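Section 5. Good Practice for Tabletop Handling Sessions

This section covers the house rules for running a Traveck hand at a table with people close by. Please read all of it before your first session, even if you have run arms for years. Good habits make this work a lot more fun, and they take only a few minutes to pick up!

The rules apply to everyone in the room, operators and visitors alike.

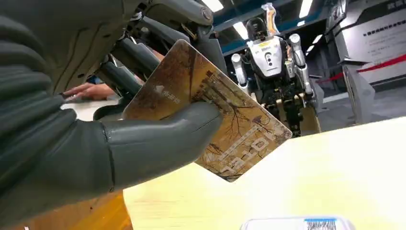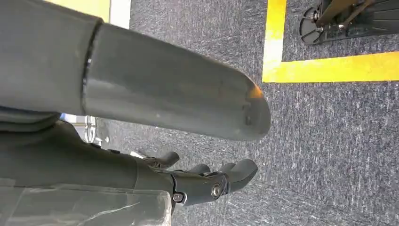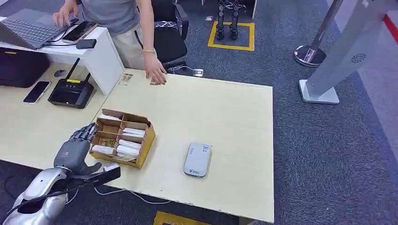
5.1 Before you power the arm

1. Walk the floor first. Check that the tape is flat and that nothing has rolled or been kicked across a line. Tape that has lifted gets replaced on the spot.

2. Agree on who holds the stop button. One person, named out loud, for the whole session. If that person needs a break, the arm goes to rest before the button changes hands.

3. Set the speed limit to 50 percent or lower. Full speed is for closed cells only, and the controller will ask you to confirm if you try to go above 62.

4. Run each finger open and closed once with nothing in the hand. Listen as well as look – a dry joint has a sound you will learn quickly.

Note: After a software update, the speed limit goes back to its factory setting. Check it again, every time.

5.2 Setting out objects

5. Put out only what the task calls for. Phones, drinks and keys go on another desk. We love seeing a hand pick the right thing out of a mess, but that is a test you plan and write up under its own heading in the Meredith log.

6. Keep cables out of the reach of the fingers. Route them toward the back of the table and leave enough slack for the arm to turn fully at the wrist.

7. Start with light, cheap, flat-sided objects. Cards are wonderful for this. They show right away whether the grip is even, and a bent one costs next to nothing.

CAUTION: Do not reach in to straighten an object while the arm is live. Call "hold," wait for the person on the button to answer, then reach.

5.3 People at the table

Anyone standing at the table should know which side the arm comes in from. Tell them, then have them tell you back. It feels silly the first time and completely normal by the third.

Loose sleeves, lanyards and scarves come off or get tucked in. Bracelets and rings come off if your hands will go anywhere near the fingers of the robot.

Robots waiting their turn stay inside their taped squares with motors off. A square belongs to one robot at a time. Please don't store bags or boxes in it, even for a minute.

5.4 Ending a session

Send the arm to rest, open the hand, and power down in that order. Wipe the finger pads with a dry cloth. Starkik pads must not be cleaned with alcohol, as it hardens the surface and you lose that lovely soft grip.

Write up every drop, pinch and surprise stop in the log, including the ones that seem too small to bother with. Yutong Cheng goes through the log each Tuesday and reads the small ones first – several of the rules above came straight out of them. If you have an idea for a better rule, put it there too!

For pad replacement and spare parts from Broncombe, see Section 7.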